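News > Automation > Site Visits

Open day at the Pruliston store lab

Sivlow opened its Pruliston retail lab to members on 19/08/2018. The morning was given over to the Plamlow shelf-picking program, which has been running since April. Mandla Coetzee, who leads the work, kept the slides short and moved the group to the aisles after 20 minutes.

Plamlow trains a two-arm picker on recordings of people handling stock. The recordings are taken from head height, so that the view matches the camera position on the machine. Each one covers a single item from first contact to release. The current set holds 600 recordings, and Coetzee put the target for the next model at several times that.

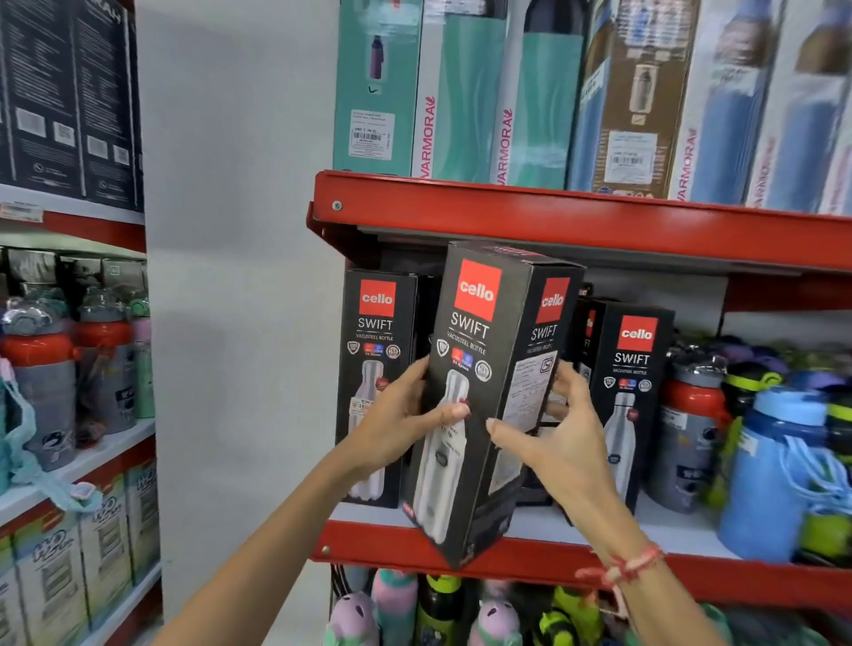
Grip selection took up most of the technical session. The Plamlow software treats each item as a box, a cylinder or an irregular shape, and picks contact points from that class. Boxed goods are the easier case, but a carton on a full shelf leaves little room for fingers on the far side. The human solution with a Cello Swift bottle box is to hold the lower left of the front with one hand, support the right side panel from below with the other, and let the box tilt. The planner was first written to keep cartons level throughout the lift. It now accepts a tilt of up to 26 degrees. A second problem is the label reader: a thumb resting over the printed bottle on the front takes part of the artwork out of view, and the reader has to work from the logo and product name that remain.

Loose bottles with straps are excluded from the present trials. They will be added when the Pimentel wrist sensor is fitted.

The picker was then run on cartons for 90 minutes with no change of settings. Cycle times were not released. Members who want the slides can request them from the Sivlow office.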